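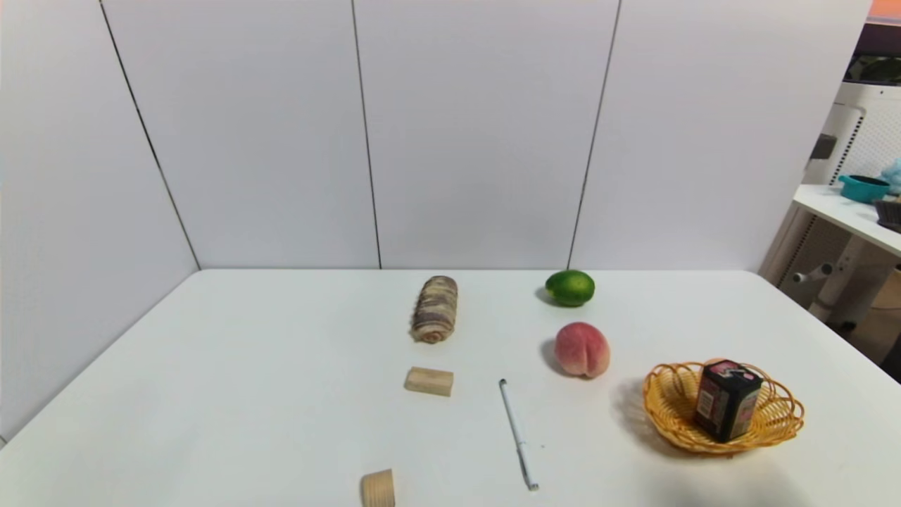
*Tabletop set with basket, white table, Moswood cell.*

August 23, 2019

Collection of pick-and-place examples for the Tarar policy continued in the Moswood cell. The current set mixes food shapes (pastry roll, lime, peach) with plain wooden pieces and a pen, and uses the wicker basket as the container. The small black box starts inside the basket in this layout.

The total now stands at 536 accepted episodes against a target of 2000. A further 61 were rejected at review, in most cases for a late start marker – the operator began the motion before the prompt had been logged. These remain in storage under the reject tag and should not be deleted until the Closau export script has been checked against them.

Instructions are to name both the object and the destination. "Put the lime in the basket" is acceptable; "put it away" is not. Several prompts written in July do not meet this rule and require relabeling.

The pen remains the most difficult item. Grasps near the tip have been inconsistent, and operators are asked to approach at the middle of the barrel.

Object positions are to be changed after every 2 episodes. The Faltine loader still drops the final camera timestamp on long recordings; episode length should be kept short until a corrected version is installed.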